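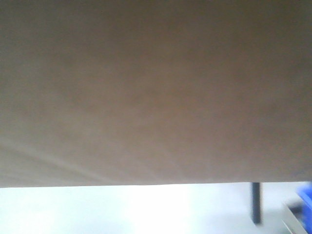

Braune Fläche dicht vor der festen Kamera, unten ein heller Streifen

Werkstatt-Tipps: Der kleine Greifer am Packtisch

Stand: Juni 2023, aufgeschrieben von Renata Huenchumán

In unserer Werkstatt in Miltach steht eine Zelle mit einem Arm, zwei schwarzen Greiffingern und einem weißen Tisch. Wir nennen sie Flondano, wie das Projekt, für das sie gekauft wurde. Ich pflege sie seit zwei Jahren und wurde von mehreren Kollegen gefragt, ob ich meine Notizen einmal ordentlich aufschreiben kann. Einiges davon passt sicher auch zu anderen Maschinen dieser Größe.

Vor dem Einschalten

Zuerst schaue ich immer das Bild der festen Kamera an und erst danach den Arm. Wenn etwas Großes zu nahe an der Linse ist, sieht man fast nur noch eine Farbe, und die Maschine weiß nicht mehr, wo der Tisch ist. Kartons mit langen Klappen sind dafür bekannt. Ich knicke die Klappen nach außen und drücke sie fest herunter, oder ich schneide sie ab.

Die Linse putze ich mit einem trockenen Mikrofasertuch. Glasreiniger nehme ich dafür nicht mehr, er hat mir einmal Streifen gemacht, die man nur im Gegenlicht sah und die ich einen halben Vormittag gesucht habe.

Die Finger prüfen

Für die Ausrichtung der Finger braucht man kein teures Messmittel. Ein rundes Holz aus dem Baumarkt, gerade und ohne Äste, genügt. Bei uns hat es einen Durchmesser von 18 mm. Man fährt die Finger links und rechts daneben und schließt sie langsam. Wenn das Holz sich dabei zur Seite bewegt, berührt ein Finger früher als der andere.
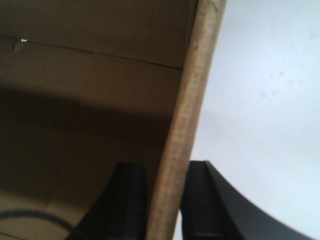 Dann löse ich die Schrauben am Finger eine halbe Umdrehung, schließe den Greifer noch einmal mit wenig Kraft und ziehe sie über Kreuz wieder an. Bei unserem Modell sind es 8 Schrauben, vier pro Seite. Bitte vorher den Antrieb sperren! Horacio Ibarra hat das einmal vergessen und hatte eine Woche lang einen blauen Daumennagel.

Die Greifflächen wische ich mit einem leicht feuchten Tuch ab. Kartonstaub ist sehr fein und setzt sich in jede Rille. Nach 3000 Griffen kommen die Finger ganz herunter, dann reinige ich auch die Rückseite mit einem Pinsel. Die Zahl habe ich von meinem Vorgänger übernommen, eine Tabelle dazu gibt es nicht.

Arbeiten mit Karton

Karton ist als Übungsmaterial billig, aber er verändert sich. Die Kanten werden weich, die oberste Schicht löst sich, und irgendwann greift der Arm an derselben Stelle anders als am Anfang. Für Tests nehme ich deshalb eine Kiste, deren Ecken noch fest sind. 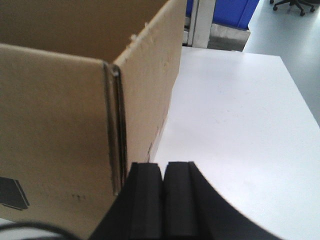

Die senkrechte Ecke ist der beste Ort, um eine Position einzulernen – man sieht sie gut, und sie gibt weniger nach als die Mitte der Wand. Ich fahre die letzten 50 mm immer mit der langsamsten Stufe. Auf dem Tisch markiere ich die Lage der Kiste mit zwei Streifen Malerband, die ich am Abend wieder abziehe. Bleibt das Band länger kleben, bekommt man den Rest nur mit Orangenreiniger weg.

Der Boden neben dem Tisch gehört auch zur Zelle. Stühle schiebe ich zurück, bevor der Arm mit voller Geschwindigkeit fährt.

Das Kabel am Handgelenk

Mit dem Kabel hatten wir bisher den meisten Ärger. Es muss so viel Spiel haben, dass der Arm sich ganz drehen kann, aber die Schlaufe darf nicht zwischen die Finger geraten. Ich befestige es mit Klettband. Kabelbinder sind mir zu hart, besonders wenn sie jemand mit der Zange festzieht.
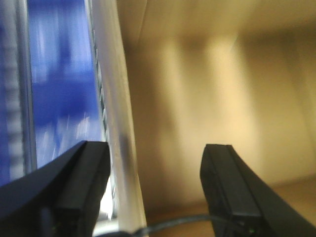
Zur Kontrolle drehe ich das Handgelenk langsam von einem Anschlag zum anderen und halte dabei die freie Hand am Not-Halt. Berührt die Schlaufe eine Kante, wird sie um eine Fingerbreite gekürzt und alles noch einmal gefahren. Ist der Mantel irgendwo matt gerieben, tausche ich das Kabel gleich aus. Ein Ersatzkabel liegt im Schrank in der zweiten Schublade, neben den Innensechskantschlüsseln. Wer es nimmt, schreibt es bitte auf den Zettel an der Schranktür, die nächste Bestellung mache ich im September.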